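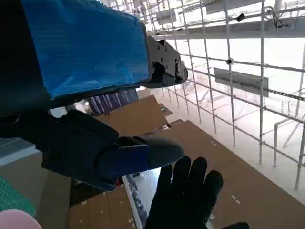

Estdale Wool Blanket, Heavy Weave

Reading time: 4 minutes

Search the shop
Search for blankets, throws, care
Go

We have been selling the Estdale for long enough now that a fair number of our orders come from people whose parents had one, and we can't think of a nicer thing to be able to say about a blanket. It's the heaviest piece in the Larkcombe range, woven in pure wool with a plain hemmed edge, and it was the first thing Lærke Ásgeirsdóttir ever drew up for us, back when the whole business was two looms and a very drafty barn (the barn is still drafty, but there are more looms in it).

What most people want to know first is whether it's scratchy. A little, yes, for the first month or so! This is real wool with some body to it, and it has the feel of a good old sweater. If you like something silky against your chin you'll be happier with the Nerell, our lightweight throw, which is made from a finer yarn and drapes over the arm of a couch beautifully. The Estdale is for the foot of the bed in November, for the back seat of the car, for porch sitting when the sun has gone down and everybody is too comfortable to go inside. It softens every winter you own it. Ketill Bergmann, who runs our finishing room, keeps one of the first batch on the chair by his desk, and visitors always pick it up and ask why the new ones don't feel like that. Well, they will - it takes a few years of being sat on.

Colors

The Estdale comes in four colors this season. Oat is the natural undyed fleece and varies a bit from one blanket to the next, so if you're buying two for twin beds, please leave us a note at checkout and we'll pull a pair that sit well together. Moss is a soft gray-green. Rust is warmer than it looks on most screens, and we do recommend asking for a swatch before you settle on it. Slate is back after a year away, and to all of you who wrote in about it, thank you for your patience and for your very persuasive letters.

Swatches are free, and you can have up to three at a time.

Sizes and weight

Single: 60 by 84 inches
Double: 84 by 90 inches
King: 100 by 94 inches
Fabric weight: 483 grams per square meter
Item code: 813 (add the color name when ordering by phone)

All measurements are taken flat after finishing. Wool is a living sort of cloth and an inch either way is normal. The king is a big, heavy thing and takes two people to fold, at least if you'd like the corners to meet.

How it's made

The yarn is spun for us at the Eyvindsson mill, which has supplied every Estdale we've made. It arrives on cones and goes straight to the looms, where it's woven in a two-by-two twill - that's the slanting line you'll notice if you hold the cloth near a window. After weaving, each blanket is washed and lightly brushed on both sides. Ketill likes a gentle brushing. A heavier one would make the blanket fluffier on the shelf and leave half the fluff on your pajamas by spring, so we've stayed with his way of doing it, and the returns pile has been pleasantly small ever since.

We weave 1000 Estdales a year across all sizes. The kings usually go first, and when a color is gone it's gone until the next run, though we'll gladly put you on the waiting list.

Looking after it

Please don't wash it too often! Wool cleans up remarkably well with a good shake and an afternoon hung outdoors on a damp, breezy day. Small spills can be dabbed with cool water and a drop of mild soap. For a proper wash, use cold water and the wool setting, or the bathtub if your machine is on the small side, then roll the blanket in towels to press the water out and dry it flat. Keep it out of the tumble dryer. We've been mailed one or two that went through on high, and there was nothing to be done with them except to make a nice bed for the dog.

For summer storage, wash it first, let it dry all the way through, and put it in a cotton bag with some cedar. Moths go for wool that has been worn and put away unwashed.

Delivery and returns

Orders placed before 2 p.m. usually leave us the same day, folded in paper and tied with a length of mill yarn. You have 60 days to change your mind, and it's fine if the blanket has been on the bed. Mending is free for the first five years for snags and pulled edges, and after that we charge by the hour. Write "Mending, 902" on the parcel and it will go straight to the right shelf in the finishing room.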